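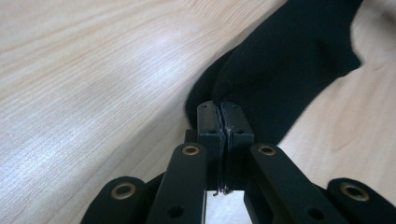

Why do socks go missing?

Have you ever opened your drawer on a school morning, in a terrible hurry, and found one stripy sock, one spotty sock and no two that match? You are in very good company. Socks have been wandering off for as long as people have had two feet and a washing basket, and in this explainer we are going to find out what a sock is made of, where it gets to, and how a table and a few spare minutes can help you bring a pair back together.

Let's begin with the sock itself

A sock feels like one soft piece of cloth, but if you could shrink yourself down to the size of a crumb and stand on top of it, you would see something quite different. You would be standing on a great field of loops. Every loop is tucked through the loop below it, and that one is tucked through the loop below that, all the way down to the toe. Cloth made like this is called knitted cloth, and it is the same idea as the jumper your gran might make with needles and a ball of wool, only with much smaller loops.

Loops are clever things. When you pull on them they open out, and when you let go they close up again. That is how a sock can stretch over your big bony heel and then hug your ankle afterwards. The cloth in a tea towel or a bed sheet is usually made another way, with threads going over and under each other like a basket, and that is called woven cloth. Try pulling a tea towel and then a sock (ask before you borrow the tea towel!) and see which one gives more.

Why are old socks fuzzy?

The yarn in a sock is made from lots of tiny hairs, called fibres, all twisted together. Cotton fibres come from the fluffy part of a plant, wool fibres come from sheep, and some others, such as nylon, are made in factories. Each time you walk about, your sock rubs against the inside of your shoe, and each time it goes through the wash it rubs against everybody else's clothes. Little by little the ends of the fibres work loose and stand up. Then the sock feels fuzzy, and if you hold it up to the window you may see a soft halo of fluff all round the edge.

Sometimes the fluff rolls itself up into little balls. The proper word for this is pilling, which is a nice word to drop into the conversation at breakfast. And sometimes you will see a thread or two hanging off at an edge. Please don't pull it! In knitted cloth one loose thread can be holding on to a whole row of loops, and you may end up with a hole big enough for your toe. Ask a grown-up to snip it or tuck it back in.

So where do they go?

Now we come to the mystery. When a sock disappears it has nearly always gone somewhere quite ordinary. Socks are small and light and they bend into any shape they like, so they can slip into places where a pair of jeans would never fit.

A very good place to look is inside the duvet cover. While the washing machine is turning, the opening of the cover can gape like the mouth of a whale, and in go the socks. Trouser legs and jumper sleeves do the same thing. The rubber seal round the door of a washing machine has a deep fold in it, and a sock can lie in there for weeks (let a grown-up check this one, and only when the machine is switched off). Then there is the gap behind the radiator, the bottom of the PE bag, and the far end of your own bed, where your feet push socks off in the night without telling you.

Dark socks are the hardest of all. A black sock in a dark cupboard is nearly invisible, because black cloth soaks up most of the light that falls on it and sends very little back to your eyes. It is a different matter on a pale table. Light wood sends plenty of light back, so the dark shape stands out straight away, folds and all. This is why a table is such a good place for sorting, and much kinder to your knees than the floor.

A sorting afternoon at the Terari Club

At the Terari after-school club we had a lost sock box that had been filling up since the summer, and at the start of January it would no longer shut. So we wiped down the big table, waited for it to dry, and tipped the whole lot out. There were 43 socks in there! The children worked in teams, and by the time the toast was ready they had found plenty of pairs, along with one glove and a very flat hair bobble.

If you would like to try it at home, this is how we did it.

Clear the table and make sure it is dry.

Lay each sock out flat and smooth it with your hand. A crumpled sock can look like almost anything, a hat or a scarf or a sleepy mole, and you can't tell how long it is until you have stretched it out.

Put the colours together first. Black socks and navy socks are dreadful tricksters, so carry them over to the window and look again in daylight.

Now compare the lengths, and feel the cloth between your finger and thumb. One may be thick and one may be thin, even when they look just the same.

When you find a pair, lay one sock on top of the other, toe to toe, and fold the top over so that they stay together.

Any sock still on its own can go in a bag by the washing machine for a while. Its partner often turns up in the next wash or the one after.

What about the ones that never find a partner?

Don't be sad for them. A single sock makes a lovely duster if you wear it on your hand like a mitten, and the fuzzy sort is especially good for picking up dust. You can fill one with dry rice and tie a knot in the top for a beanbag. Or you can sew on 2 buttons for eyes and make a puppet. Ours is called Bikis, and Bikis is a snake on some days and a dragon on others, depending on who is wearing him.

Words to remember

Fibre: a very thin hair of cotton, wool or another material.
Yarn: fibres twisted together into a long thread.
Knitted: made from loops pulled through other loops.
Woven: made from threads that go over and under each other.
Pilling: little balls of fluff on the outside of cloth.

Next time we will be looking at buttons, zips and other things that do up.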